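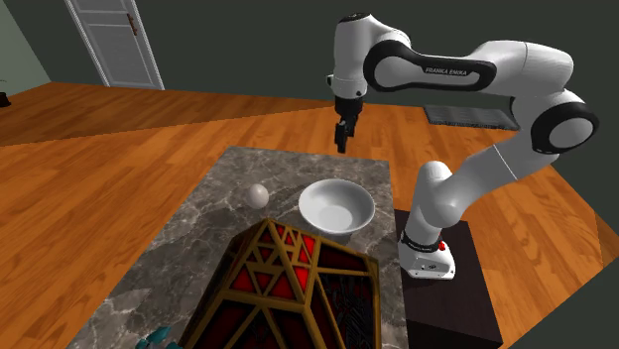 Robot arm and marble-patterned table, computer rendering.

Leave the pencil lines in

By Nantana Pongsiri, 16/02/2024

I have been drawing book covers and posters for 18 years, first in a small studio called Sombatkul and later alone. In this time I have seen the pencil line disappear from the finished work. Clients ask me to clean it. Young illustrators clean it before anyone asks.

I think this is a loss. When I look at a poster and find a grey line under the ink, where the shoulder was at first a little higher, I understand that a person was deciding something. I stay longer with such a picture. A very clean poster I read quickly, and then I go to my bus.

Last April I made 21 drawings for a calendar by the paper shop Brodow. They chose seven of them, and with every one came the same note: please remove the sketch marks. I removed them. The calendar looked well and sold well, so perhaps I should not complain. But my originals are in a drawer at home, and when friends visit, it is the originals they want to hold.

Some colleagues tell me that leaving the lines is also a fashion, and that one can buy a digital brush which makes false ones. It is true, and I do not like these brushes. A false correction corrects nothing. Still, I would not forbid them to a student, who may begin with the brush and become curious about real graphite.

My request to art directors is modest. Before you write "please clean", print the drawing at its real size and hang it on the wall for one day. If the lines still disturb you in the evening, I will take out my eraser.

Recent articles
Prulach print fair: notes from the second hall
Why I still cut my own stencils
A visit to the Drirnaveo poster archive

Contact | © 2024 Nantana Pongsiri | Back to top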